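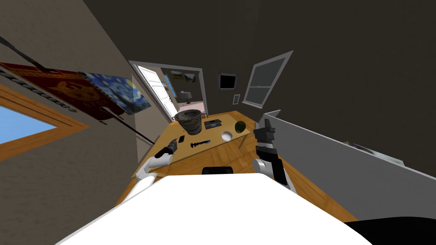

# Fair comparison of a parallel gripper and a multi-fingered hand on one simulated robot

**wide_jaw_bench**

Dear all, I ask for advice about the method more than about the software.

I have a two-arm robot in Skuvano (the simulator, version 2). I would like to compare two end effectors for picking household objects from a table: the Rajput parallel gripper and the Mavside hand. The room is one of the ready indoor rooms with a wooden table in it. On the table I keep a bucket, a bowl, a long black tool with knobs, and several small items. Everything is in reach of both arms, so I do not move the base at all.

So far I have made 1,305 grasp trials in total, and 452 of them failed. I count a failure when the object is not held at 10 cm above the table after the lift. My problem is that I do not trust this number. The failures are not distributed in the same way for both grippers, and I have three suspicions:

1. The parallel gripper fails mostly on the small flat items. In the logs the jaws close and the measured width goes to zero, so the object was not between them. I believe this is a perception error, but my supervisor believes it is contact.
2. The multi-fingered hand fails mostly on the bowl. The fingers touch the rim, the bowl turns, and then it slides away. If I raise the friction it becomes almost perfect, which makes me nervous.
3. The hand camera sees very different things in the two cases. With the parallel gripper the palm covers the lower part of the view for the whole approach. With the hand, the fingers cover the middle part when they close.

I add one view from behind the parallel gripper, so you understand how much is hidden.

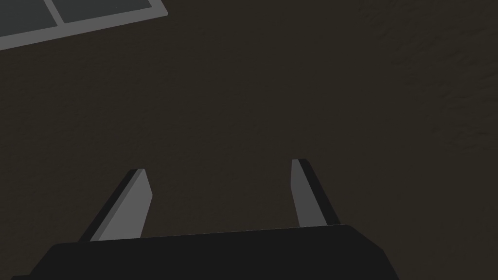 *Parallel gripper with the jaws open, seen from behind the palm.*

The controller is the Jomgate joint controller with default gains for both arms. I did not tune it, because I wanted to be "fair", but now I am not sure that this word has the meaning I gave to it. The two end effectors do not have the same mass.

My questions are: should I tune the controller separately for each end effector, or leave the same gains? And is it correct to use the same camera mounting for both, when one of them sees clearly worse from this place?

Posted February 2019

---

**slow_approach**

I used only real grippers and never the simulator you have, so please take this with care.

In my opinion you should use the same gains. If you change two things, you can not say which one made the difference. The friction you should set to a normal value for the material and then not touch again.

For the small items maybe lower the gripper a little more before closing. We had this with thin parts, and it was enough to go down 2 mm.

> **wide_jaw_bench:** Thank you. I tried to go lower, and then the finger tips touch the table in some of the trials and the planner stops. I will try again with smaller steps.

---

**gains_and_cables**

I do not fully agree with the answer above regarding the gains. I will go through your points in the order in which I would repair them, and this is not the order in which you wrote them.

**Controller first**

Same gains with a different mass at the end of the arm is not the same controller behavior. The heavier end effector will hang a bit lower when gravity compensation does not know about it, and it will arrive later. What you want to hold constant is the tracking error at the moment of closing, and the gains may be different to reach it.

My procedure is like this:

- Enter the correct mass and center of mass for each end effector. Check this even if you believe it was loaded automatically. In my setup the second arm had kept the values of the first.
- Send both arms to the same ten poses above the table without any object. Write down the position error after the arm has settled.
- Adjust the gains until the error is below the same limit on both sides. I used 1 mm.
- Report the limit and both sets of gains in your text.

After this, nobody can reasonably say that you favored one side. If you leave the default gains you have also made a choice, only it was made by the person who wrote the defaults.

**Left and right arm**

You do not write if each end effector was tested on both arms. If the parallel one is always on the left and the multi-fingered one always on the right, then you compare also the arms, and the objects which happen to lie nearer to each of them. Please exchange them and repeat at least a part of the trials. It is boring work, but in simulation it costs only machine time. Place the objects at random too, with the same list of random seeds for both. A bucket at the far side of the table changes the approach direction for everything that lies close to it.

**Perception or contact, for the small items**

This one you can decide without discussion. The simulator knows the true pose of each object. Run the failed trials again with the same seeds, but give the planner the true pose in place of the estimated one. If they succeed, it was perception. If they fail in the same manner, it was contact or planning. I did this for a similar question with 3,941 saved camera frames, and the result was mixed: most of the failures disappeared, but for the flattest objects they stayed. There the fingers were closing above the upper surface. So it can happen that you and your supervisor are both right, for different objects.

Look also at the contrast. In your hand view the work surface is dark brown and the light is weak. A small black object on such a background will give a poor depth or segmentation result in many pipelines. Change the light once, keep everything else, and see if the number moves.

**Bowl and friction**

If raising the friction makes it nearly perfect, then you are measuring the friction. I would take three values, low, middle and high, and show the success rate for all three in one small table for each end effector. Please check also the collision shape of the bowl. Often it is a convex hull, and then the bowl is closed on the top like a stone. The fingers can not go inside the rim, they push on an invisible cover, and the bowl turns away exactly as you describe. Switch on the collision view and look before you change any friction.

**Camera mounting**

Here I think there are two different comparisons, and you should say which one you make. One is "the same camera position, other end effector". The second is "each end effector with the best camera position we could find for it". The second is more useful for a person who wants to buy something. The first is easier to defend. If you have time, do both, and put a fixed camera above the table as a reference, so that the hidden part of the view plays no role there.

> **wide_jaw_bench:** The bowl was a convex hull. I am a little ashamed. I replaced it by a decomposition into smaller pieces and the fingers now go over the rim without the turning. The mass was correct on one arm and zero on the other.
>
> **gains_and_cables:** Zero is worse than what I had. Then the old trials can not be used for the comparison, I am sorry. Keep them for testing your scripts.
>
> **wide_jaw_bench:** Yes, I start again with the exchanged arms and the list of seeds. The true pose test I do first, it is running now on the small items only.

---

**third_finger**

Only an addition about the time. Please count the closing time too, and not only success or failure. A multi-fingered hand has more joints to bring in contact, and if your script waits a fixed time before the lift, it can start lifting when the last finger is still moving. Wait until the joint velocities are under a small limit, with a maximum time as protection. In Jomgate you can read the velocities from the same state message as the positions.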